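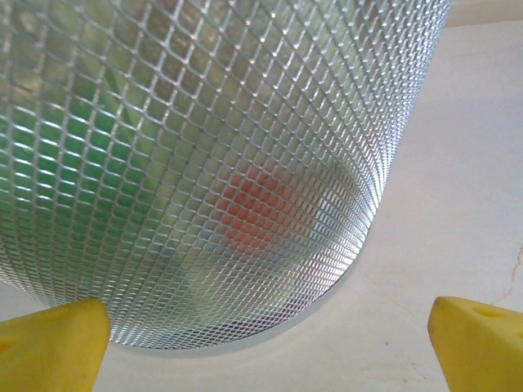
Expanded metal mesh container, outer wall. Green and orange show through the openings.

Desk and Floor Containers – Gallery
Text and captions: Panagiotis Vasilakis
Page updated 18 February 2019

The gallery collects small containers used for sorting and clearing up: mesh cylinders, lined bins, trays and crates. The entries are short. Dimensions are given where they were measured, and materials are named only as far as they could be checked. Readers who want the full measuring sheets can ask for them through the Grovasska contact page. The sheets run to 326 lines and are not reproduced here.

Notes on mesh

Expanded metal is made from a single sheet that is slit and then stretched. The slits open into diamonds, and the strands between them stay joined at the corners. There are no welds or crossings as in woven wire, so a cut strand does not unravel the rest of the panel. The stretching also turns each strand slightly out of the plane of the sheet. Light catches the edges for this reason, and a mesh wall can look almost closed from a low angle and open from straight on.

On a cylinder both effects are present at once. The diamonds facing the viewer read at full width. Toward the sides they narrow to thin dashes. Anyone judging the size of the openings should measure at the nearest point of the curve and ignore the sides.

Mesh is a fair choice for dry items: pens, rulers, rolled paper, empty packaging. It is a poor choice for anything that drips, and small pieces such as staples find their way out. Cleaning is done with a stiff brush from the inside, then a cloth around the rim. Dust collects where the wall meets the base, and a cloth alone will not reach it.

Notes on lined bins

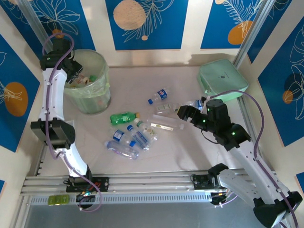
A bin for mixed light waste should be lined with a bag large enough to fold over the rim on all sides. A fold of 2 inches is the least that holds. With less than that, the bag slides down under the first few items and the waste ends up between the bag and the wall. Tinted translucent plastic has one practical point in its favor – the fill level can be judged from outside without lifting anything.

Empty bottles take up more room than their weight suggests. A bin that holds a week of wrappers and scraps will fill with bottles in an afternoon. Where both are produced in the same room, the bottles should be gathered separately and the caps left on or taken off according to the local rules. Labels can normally stay. Bottles laid on their sides on a flat floor will roll if the floor is not level, and they are easier to pick up when they all point the same way.

Lauri Laitinen sent a correction in July to an earlier version of this section, which had recommended tying the bag corners before use. Knots shorten the usable depth and make the bag harder to close when full. The advice has been removed. A band around the rim does the same job and can be reused.

Liners are sold by volume, and the stated volume is measured to the top edge with no fold. The size to buy is therefore one step above the bin. The Balimden storeroom keeps liners in rolls, in one size only, and the smaller bins there are fitted with the excess gathered at the back.

Further entries

Stacking trays, 7 types – in preparation.
Crates with hinged lids – in preparation.
Hämäläinen shelf boxes – measured, captions to follow.

Corrections should name the section heading and the line concerned. Prints of the gallery pages are kept in the Dreltell binder, under Containers, and are replaced when a page changes.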